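Reading Section and Surface: Notes for Week 4
Nikau Tamihana
August 30, 2019
Reading time: 4 minutes

These notes go with the session on metal sections in small buildings. Bring them to the workshop on Monday, along with a sharp pencil and the drawing you started last week for the Flokthorpe bus shelter.

A section is the shape you get when you cut straight across a long piece of material. Most metal used in light building work has the same section from one end to the other. This is true of angles, channels, tees, tubes and flat bar. Once you know the section and the length, you know nearly everything you need in order to draw the piece, order it and work out its weight.

The shape matters more than beginners expect. Take a flat strip and stand it on edge, and it resists bending far better than it does lying flat, though the amount of metal is the same. A channel does better again at resisting twist in some positions and worse in others. Material far from the middle of the section does most of the work in bending. Keep this in mind when you choose between two pieces that weigh the same.

Grooves and recesses are common in sections. They may hold a seal, take the edge of a panel, or hide a fixing. Some are only there to break up a wide face, which would otherwise show every dent. You can't tell which from the front alone. Look at the cut end, or ask for the maker's section drawing.

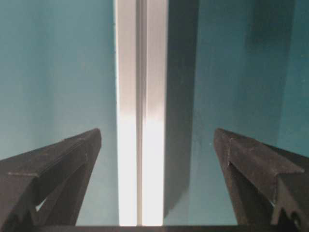 Fig. 1. Metal profile with two flat strips and a recessed groove between them. Fine streaks run lengthwise.

On surface finish, we use plain terms in this course. A mill finish is the metal as it left the works. A brushed finish has fine lines in one direction, made with an abrasive belt or pad. A polished finish has been worked until the lines are gone. Always write the direction of brushing on your drawing. Two brushed parts that meet with their lines at right angles will look like different metals in low sun – Tegan Whitelaw's slides from May have a good case of this on the Brarna kiosk.

Drawing conventions

Draw the section at full size where it will fit on the sheet, and at 2:1 if it has small features. Hatch the cut metal at 45 degrees. Show a groove in the long view as two thin lines, and give its width and depth on the section only. Don't repeat a dimension in both views.

Give lengths in millimetres with no unit after the figure. Write 1000, not 1 m. If the piece is too long for the sheet, use a break line and give the full length across the break.

Exercise

Draw a section 40 wide with a groove down the middle of one face. The metal is 2 thick throughout. Choose a groove width and say in one sentence what it is for. Then draw a long view of a piece 1000 long, with the finish noted.

Hand in on paper to Tamsin Sheehan. Anyone who missed the Kingi site visit should see her about the measured survey sheets as well.

Reading: Trevaskis, handout 2, the part on tolerances. You can leave out the table at the back.

Last updated: after the Week 4 lecture, hatching angle corrected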